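Subject: Re: [robotclub] block stacking – where are we up to?
To: robotclub list
October

Right, quick one before I have to run, will try to answer everything in the order it was asked. Quoted bits first.

> Missed the last two sessions so trying to catch up from the
> list and failing. Can someone say
>
> 1. are we still doing the stacking task for Gunport or did we
> switch to the sorting one
> 2. who has the current episode count, the wiki says 1,000 and
> the sheet says something else
> 3. is it true the Solanki board is being dropped
> 4. do I need to redo my login, it just says "User" now and
> won't take my password
>
> Also happy to do some labelling at home if there's any left.
> I've got most of half term free.

1. Still stacking. Sorting was talked about for maybe ten minutes and went nowhere, entry form is in as stacking and Gunport don't let you change category after it's in. Rules are the same as they were in the summer apart from the marked square, which now has to be black tape on whatever surface you've got. Stack has to end up with the bottom block wholly inside. Touching the tape is a fail. Not half marks, a fail, I asked twice.

Order is fixed too. Red goes down first in the square, then yellow on red. Green is optional for the bonus and I'd rather we got two blocks reliable before anybody starts on three. I know some of you disagree, we can argue at the session.

2. The sheet is right, the wiki is old. 2,444 episodes as of last night. The 1,000 was the target from last term and someone typed it in as if it was the count. I'll fix the page if I remember but if you've got edit rights please just do it.

Of those 2,444 there are 147 marked bad. Mostly the operator gave up halfway and forgot to press discard, a few where the wrist camera stream froze and the fixed one carried on. Don't train on them. Paron skips them by default as long as you're on the new version, the old one doesn't know about the flag and will happily eat the lot. If your loss looked weird last week that's probably why.

Wrist view of yellow sitting on red in the square, and a fixed view with yellow held off the table:
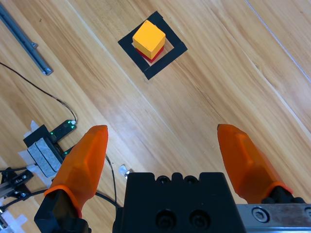
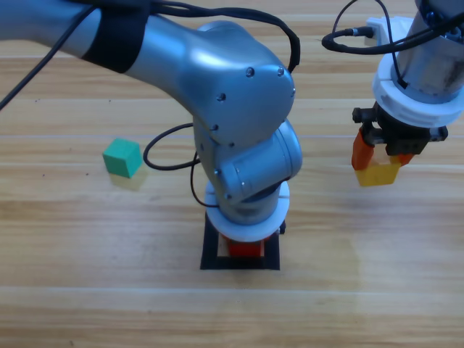
Before I forget, the start positions. Please vary them more. I went through nearly 2,000 of the episodes on fast forward (yes it took all evening) and the yellow block starts in more or less the same spot in far too many. The model learns the spot. Then at the competition they put it a hand's width over and it goes to the old place and closes on nothing. We saw exactly this last year and I don't want to watch it again in front of people. So: move it, turn it, near edge, far edge, left and right. Turn the cube as well as shifting it. Same for green if it's out on the table.

Same goes for speed. Some of you are very fast and some are very slow and the mix is making it hesitate on the way down. Pick a middling pace, slow down for the last bit above the red block, let go, straight up. Don't nudge it after letting go. If it lands badly press discard and go again, nobody minds.

And two arms means two people talking to eachother. Call it when you're moving in. One arm over the square, the other keeps back till it's clear. There is a rule about contact between arms at Gunport, you lose the run, so we may as well get into the habit now.

3. Solanki board – not dropped. What happened is the second one stopped talking to the laptop and we've been swapping cables about to find out if it's the board or the port. My money is on the port. If anyone has a powered hub they don't need can they bring it. Until it's sorted don't unplug anything on the left hand side without asking, took me most of an hour to get it all back in the right order last time.

4. Login. The account names got wiped when the machine was reinstalled and everyone is just "User" for the moment. Leave the password blank and it lets you in. Not great, I know. Proper accounts again after half term. In the meantime put your initials in the episode note or we can't tell whose is whose, and it does matter, see the speed thing above.

On labelling – yes please!! There are a couple of batches where the moment of release wants marking. It's dull but easy, you scrub through, find where the fingers first open, hit the key. Use the fixed view to find roughly the right bit and then the wrist view to get it exact, the wrist one is much easier for seeing the fingers come apart. I'll put a batch in the shared folder tonight. Say on the list which ones you've taken so two people dont do the same files.

Other bits

– Tape. We're low on the black. The shiny electrical sort leaves gunk and reflects in the camera, get the matt cloth kind.

– Lighting. Blinds down or blinds up, I don't care which, but write it in the note. Glare on the wood changes a lot between four o'clock and six and the afternoon episodes look quite different from the evening ones. Might be a good thing for training, might not, at least let us know which is which.

– Training run. I'm going to start one off at the weekend on everything except the bad ones. Results to the list when I have them. If it's worse than the last one I will be cross but I'll still post it.

– Travel for Gunport. Need to know who is coming. Reply to me off list with yes, no or maybe, and if you can fit a box in your car say so. Both arms have to go and they don't share a case.

Think that's it. There was a fifth thing and it's gone. Will post again if it comes back to me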